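厨卫空间设计基础 讲义第七讲
室内照明：照度、眩光与材料表面

授课：Prasetyo Setiawan
适用课程：住宅室内设计（二年级）
课前请读完教材第五章，并带上自己户型作业的平面图。

一、上一讲的遗留问题

上次课讲到灯具布置时，有同学问，为什么同样功率的灯装在两个厨房里，一个亮一个暗。当时没有时间细讲。答案要从光离开灯具以后的路径说起。灯具发出的光通量只有一部分直接落到台面上，剩下的先打到墙、顶和柜门上，经过一次或几次反射才到达工作面，也有一部分被吸收掉了。墙面颜色深、柜门颜色深，吸收的部分就多。住宅厨房面积小，墙面离台面近，反射光所占的比例比大办公室高得多，所以表面颜色对结果的影响也更明显。

二、几个必须分清的量

光通量，单位流明，指光源在单位时间内发出的可见光总量，写在灯具包装上的一般是这个数。

照度，单位勒克斯，指单位面积上接收到的光通量。1勒克斯等于1流明均匀落在1平方米上。

亮度，单位坎德拉每平方米，指从某个方向看过去，表面或光源有多亮。眼睛感受到的是亮度，照度计量到的是照度，两者不能混用。期中卷子上把这两个量写反的同学不少，请自己翻回去改。

发光强度，单位坎德拉，指光源在某一方向上的强弱。看配光曲线时用到它，本讲只要求会读图。

三、台面照度的估算

课上使用简化的利用系数法：

平均照度 = 光通量总和 × 利用系数 × 维护系数 ÷ 面积

利用系数由房间形状、灯具配光和各表面反射比共同决定，查附表二。维护系数考虑灯具老化和积尘，厨房油烟大，取值要比卧室低，附表里已经分开列出。

例题用Dillbridge样板户型的厨房。原方案只有一盏吸顶灯，业主反映切菜时看不清。测量组在晚上七点以后拉上窗帘，实测台面平均值为74勒克斯。本课作业的设计目标是台面200勒克斯。差距很大，单靠换一只更亮的吸顶灯可以把平均值提上去，但人站在台前时灯在身后，自己的影子正好落在砧板上，换灯以后影子还在。

处理办法是在吊柜底部加一条灯带，靠前沿安装。靠后沿安装时，光主要打在墙砖上，台面前半部仍然偏暗。吊柜底板前沿要留一道挡边，挡住从坐姿方向看到灯珠的视线。开放式厨房尤其要检查这一点，餐桌边坐着的人视线比灯带低，很容易直视光源。

计算时把吸顶灯和灯带分开算，再把两部分照度相加。不要把两者的光通量合在一起套同一个利用系数，它们的位置和配光都不一样。

四、眩光

眩光分直接眩光和反射眩光。直接眩光来自视野内裸露的高亮度光源，处理手段有遮挡、降低光源亮度、改变安装位置。反射眩光来自光滑表面对光源的镜面反射，在厨房里最常见的是抛光石材台面和釉面墙砖。

判断反射眩光的方法很简单：在图上画出人眼的位置，以台面为镜面画出眼睛的镜像点，从镜像点向灯具连线，连线穿过台面的地方就是反光点。反光点落在操作区以内就要调整。剖面图上用30度的视线角作第一次检查，站姿和坐姿各画一次。

Han住宅的改造是一个反面例子。设计师选了黑色高光台面，又在吊柜底装了灯珠间距很大的裸灯带，结果台面上映出一排清楚的光点。业主最后要求加装乳白罩，点状反光变成了一条柔和的亮带，照度测下来略有下降，但使用上舒服得多。深色高光表面的漫反射少，镜像的对比就特别强，浅色台面即便同样抛光，也没有这么刺眼。

五、反射比与材料选择

反射比是表面反射的光通量与入射光通量之比，取值在0和1之间。白色乳胶漆很高，深绿、深蓝、黑色都很低。选材时要同时记两件事：一是反射比，决定有多少光返回空间；二是光泽度，决定返回的光是散开的还是集中在一个方向。哑光深色和高光深色的反射比可以接近，但看上去差别很大。

边缘处理也要注意。倒角面和正面的朝向不同，在侧光下会出现一道较亮或较暗的线。单块样品上看不出什么问题，大面积铺开以后，这些线会组成网格，改变整个墙面的观感。所以看样时至少要把几块排在一起，放在与现场方向接近的灯光下看，站远一步再看一次。Silau公司的墙砖样册只提供单片，需要排样时请提前到材料室登记借用。

色温对颜色判断也有影响。暖光下绿色偏暗偏黄，冷光下蓝色会显得更跳。材料室的灯箱可以切换两档，填写选材表时要注明是在哪一档下看的，没有注明的表格会退回重填。

六、显色性

显色指数说明光源还原物体颜色的能力。厨房里要判断肉和蔬菜是否新鲜，显色指数不宜低。一般显色指数只取八个颜色样本的平均，不包含饱和的红色，所以看灯具参数时还要看R9这一项。有的灯一般显色指数不错，R9却很低，照在生肉上颜色发灰。

七、控制与回路

吸顶灯和柜底灯带分两个回路，各设开关。灯带开关放在台面附近，手湿时容易误触，离水槽要留出距离。Feten公寓项目把两路合在一个开关上，夜里倒杯水也要把全屋点亮，住户意见很大，后来重新布线，费用由施工方和设计方分担。改线在瓷砖贴好以后做，代价远高于在图纸阶段多画一条回路。

八、作业

1. 在自己的户型图上标出厨房全部灯具位置，写明光通量、色温和显色指数。

2. 用利用系数法计算台面平均照度，过程写全，目标为200勒克斯。只写结果的不给分。

3. 画一张剖面图，比例1:20，标出站姿和坐姿的视线，检查直接眩光和反射眩光。

4. 填写选材表，台面、墙砖、柜门各一种，注明反射比、光泽和看样时的灯箱档位。

本班27人，按学号两人一组互相检查计算书，最后三位同学合为一组。检查人要在计算书末页签名，发现错误写在旁边，不要直接改别人的数字。作业四月底以前交到材料室的文件架，电子版另发到课程邮箱。

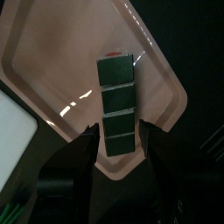

下一讲进入卫生间照明，重点是镜前灯的位置和防护等级。请把附表二继续带来，镜面两侧布灯的算例还要用到其中的数据。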